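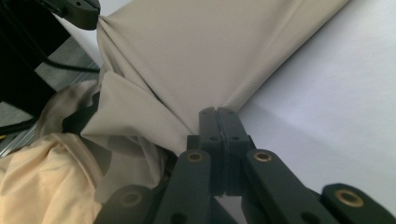 I have a soft spot for the kind of hotel that keeps its brochures in a wire rack by the elevator. You know the kind. There's a bowl of wrapped mints on the counter, the carpet has seen some things, and the person at the desk calls you "hon" before you've put your bag down. So when my editor asked if I'd spend a few nights in Lindesport in February, when the summer people are long gone and the rates drop through the floor, I said yes before she'd finished the sentence.

I stayed at the Monti, two blocks up from the ferry landing. It has 17 rooms on three floors and an elevator that thinks hard about every trip. My room was on the top floor, at the back, with one queen bed, a radiator that knocked twice around six every morning, and a window looking over the roofs toward the harbor. Was it fancy? No. Was the shower hot and the bed good? Yes and yes, and I slept like a teenager.

Remedios Marín has run the place for longer than she cares to say (I asked twice). She bought it with a cousin when it was a boarding house for cannery workers, and she still does the breakfast herself. Breakfast is included, and please don't skip it. I've had a lot of sad hotel muffins in my life, and here I was at seven in the morning eating potato omelet off a real plate, with toast and a pot of coffee I didn't have to share. By my second day she'd stopped asking what I wanted and just brought it.

"People come in August and tell me the town is too crowded," she told me, filling my cup again. "I tell them, so come in February! They laugh. They think I'm joking."

I can see her point. In August, the ferry brings 1,000 people over on a good day, and they all want lunch at noon. While I was there I walked the whole waterfront and met two dogs and a man painting a railing. Half the gift shops were shut, which I'll admit stung a little on the rainy afternoon, but the places that stay open are the ones the locals use, and those were the ones I wanted anyway.

The best of them is a narrow little dining room on Saltach Street, with a chalkboard out front and no sign. Aurelio Iglesias does the cooking and, on slow nights, the serving too. I had fish soup with so much garlic in it that I apologized to the desk clerk when I got back, and then I went again the next night and ordered it again. Bring cash. He has a card machine, but he and the machine are not on good terms.

If you need a day out, take the bus to Plillbridge. It leaves from the stop across from the hotel and the fare was $5 when I went, paid to the driver. The ride follows the river most of the way – sit on the left – and drops you by the old covered market. There's a secondhand bookstore upstairs where I lost an hour and bought a cookbook I'll never cook from. Check the time of the last bus back before you start browsing. I didn't, and I ran for it.

Now, the practical stuff. I paid just under $300 for three nights, breakfast and tax included, and you'd be lucky to get one night for that in high summer. Rooms at the front have the harbor view but also the delivery trucks, so light sleepers should ask for the back. Parking is free behind the building if you can fit between the posts (I watched a man in a very large pickup give up). The wifi works fine in the lobby and comes and goes upstairs. There's no gym and no pool, and the ice machine on the second floor has a handwritten note on it that says "Be patient."

You'll want a proper coat, too. The wind off the water goes straight through anything you bought for looks, and I ended up borrowing a scarf from the lost and found. Remedios told me to keep it. It's gray, with a bit of orange along one edge, and I've worn it all spring.

The Monti takes bookings by phone, and the weekday rate runs until the summer ferry schedule starts. Ask for the top floor at the back.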